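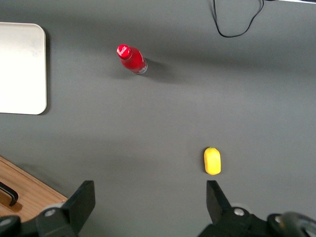 When a robot arm comes into a packing room, what happens to the people who were doing the packing?

Most of them go on working in the same room, at least for the first year or two, but the day they work is put together differently. Some of the lifting and reaching goes away, some watching and fixing comes in, and a good many small decisions that used to be made without a word now have to be spoken out loud or written down. That last part is what I'd like us to spend most of our time on this week, so please bring these notes with you and scribble all over them.

Work and Machines, Unit 3
Handout for the second meeting
Posted February 20, 2021

Where we left off

Last time we talked about the difference between a job and a task, and I promised (a little rashly, as the clock was against us) to come back with a proper case. The case is Ganine, a company that makes up gift hampers and snack boxes for offices. It's a good one for us because the work looks so simple from the outside. A person stands at a table, picks up a drink, a packet of cookies, a piece of fruit, perhaps a mug, and sets them in a box so that the box looks nice when the lid comes off. Anyone could do it for ten minutes. Doing it for a whole shift, with the order changing every time a new sheet comes through, is another matter altogether, and I hope those of you who have had a job like it will speak up.

Ganine had 79 people in its packing room when the first arm was switched on in September. The arm came from a supplier called Prarulach, and the software that runs it is called Hirnix. You don't need to know how either one works for this course, though I'm always happy to talk about it after class with anyone who's curious.

The part that's easy to write down

If you ask a packer what she does, she'll tell you the steps: pick it up, turn it so the label faces out, set it down, next one. Those steps can be listed, and a list can be handed to an engineer. The plan at Ganine was built on just such a list. It had 167 lines, one for each product in the catalog that season, and next to each product was its weight, its size and the way it should face in the box.

It's a perfectly sensible list! I don't want anyone to come away thinking the planners were foolish. But read it the way a packer would and you start to notice what is missing. It says how heavy a bottle is, and nothing of what to do with one that rolls when you lay it down. It gives the height and width of a carton as it leaves the factory, and a carton that has been squeezed at the waist on its way through the warehouse is a different shape by the time it gets to your hand.
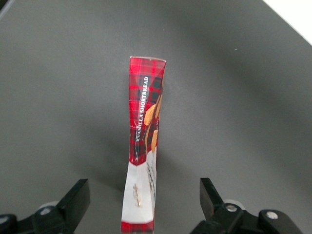 The packers had a whole set of habits for cases like these, and most had never thought of them as knowledge. You take a soft carton near the end, where it's stiff. You give a creased one a little press with your thumb and decide, in less time than it takes to say so, whether it can go in a gift or ought to go in the seconds bin. You put the good side up. Once the arm was running, every one of those habits turned into a question that somebody had to answer. How creased is too creased? Who gets to say? In the first month the packers wrote 233 notes on the clipboard by the arm, and when the planners sat down to sort them, the biggest pile by far had to do with judgments of this kind.

What changed for the people

I'll take these in no special order, and you may well want to argue with me about which ones matter.

Pace. A packer working by hand slows down a bit after lunch and makes it up later. A packer working beside an arm has a neighbor who doesn't. Ganine set the arm's speed by the morning figures, and the afternoon shift felt it in their shoulders. The speed was later made adjustable from the floor, after a fair amount of back and forth.

Talk. Packing by hand was sociable work, with people facing each other across the tables. The new layout put them in a line. Several said they missed the chat more than they minded the machine, and I'd ask you to take that seriously as a finding.

Skill and pay. Three packers moved into a new role looking after the arm: clearing it when it stopped, showing it new products, deciding about the doubtful cartons. They were good at it precisely because they had packed for years. Their pay stayed on the packing scale through the whole trial, and the reading by Siddiqui has a useful chapter on why this happens so often and what it does to the mood of a room.

Blame. When a box went out wrong in the old days, the packer's initials were on the slip. With the arm in the middle of the line, the slip still carried a person's initials. Think about whose they should have been.

For next time

Please read the Siddiqui chapter on pay and the short one that follows it, on training. Then pick a task you have done yourself, paid or unpaid, and write out the steps as fully as you can. Swap with a neighbor and have them follow your list to the letter, without helping it along. Keep a note of every place where they had to stop and ask you something, and bring both the list and the notes. A page is plenty, and handwriting is fine by me as long as I can read it.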